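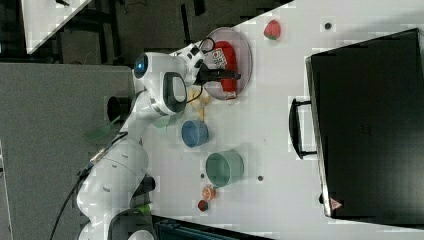

September 21, 2022. Cochineal again, third bath, and I'm finally getting somewhere with the Itero yarn! The first two came out way too red (pretty, sure, but the shawl pattern wants something softer and cooler). What I'm chasing is close to the round plate with the long red thing lying on it, that pinkish lavender that can't decide which side it's on. Bath one was more like the strawberry sitting by it, so you can see how far off I was. Today I cut the Vereo extract way down, left out the cream of tartar completely, and used the Codska two-ply, which has been sitting in the alum since last night.

Weighed everything twice, because the old Foulkes scale drifts if you lean on the bench. Skeins went in at room temperature and I took 40 minutes to bring them up to a bare simmer, then held them there and tried very hard not to stir. I stirred a little. Gentle pushes only, no felting so far, knock on wood.

Strike was slower than last time and I liked that. At the half hour the yarn was a watery pink and I almost dumped in more extract, then went and swept the back hallway to keep my hands off it. When I came back it had gone noticeably cooler, and the liquid was still pretty dark. Killed the heat and left the skeins in to cool with the bath.

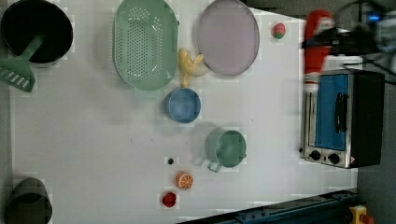
Does the tap water matter here? It matters a lot with cochineal, and ours is hard enough to push the color toward purple, so write down which water you used every single time.

I didn't do that in April and I'm still mad about it. Those 16 sample skeins are gorgeous and I can't repeat one of them. The tags say "pink, good" and "pink, less good," in my own handwriting.

For whoever picks this up after me: the whole shawl order comes to 2,153 yards, and that won't fit in one bath. We'll need to split it and then alternate skeins while knitting so the joins don't show. Please don't use the iron pot for any of it, even for soaking. A trace of iron grays this shade right out.

Still to do: rinse test on a scrap, one snip for the window card (half covered, like the others), and order more alum. Leftover bath is in the lidded bucket under the sink, labeled. I want to try the handspun in it before it goes moldy.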